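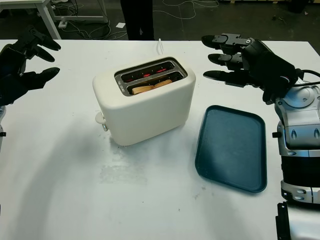 Toast on the go in a cream two-slot toaster.

Breakfast Study: Participants Wanted

Semance is looking for adults in the Clidton area to take part in a study of weekday breakfast habits. We want to know what people eat before work or school, when they eat it, and how hungry they are by late morning. The study starts in July and runs for 21 days.

Who can take part

You can apply if you are 18 or older, live in Clidton or Zapata, and eat breakfast at home at least 4 mornings a week. You do not need to be on a diet or have any interest in nutrition. Night shift workers are welcome and can count their first meal after waking as breakfast.

We cannot accept people who have celiac disease or a wheat allergy, who are pregnant, or who take insulin. Only one person per household can join.

What you will do

You will come to our office at 613 Dindus Road for one visit before the study begins. The visit takes an hour. We will go over the consent form, measure your height and weight, and show you how to fill in the food diary.

For the next three weeks you eat breakfast at home. During the first week you eat whatever you normally would. During the second and third weeks we give you the bread, and you have two slices each morning with any topping you like. Please write down the topping and how much of it you used.

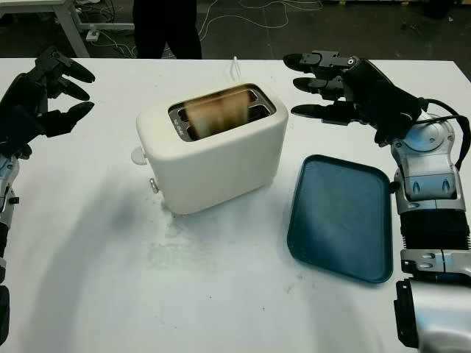

The diary takes five minutes a day. You fill in one page after breakfast and answer three short questions at 11 a.m. about hunger and energy. One line on the breakfast page asks how dark your bread was, from 1 (not toasted) to 5 (burnt). A slice that is golden brown with darker, scorched edges, like the one popping up here, would be a 4. Paper and online versions of the diary are available, and you can switch between them at any time.

Payment

You will receive up to $207. This covers the first visit and each completed diary day. If you stop early, you are paid for the days you finished. Payment is by check or prepaid card and is sent within two weeks of your last diary page. Parking is free behind the building.

Your information

Diaries are stored under a number, with names kept in a separate file. We do not sell or share contact details. You may leave the study at any point without giving a reason.

How to apply

Fill in the short form on the Semance website or pick up a paper copy at the front desk between 9 a.m. and 4 p.m. We will call you to confirm a time for your visit. Places are filled in the order that completed forms come in.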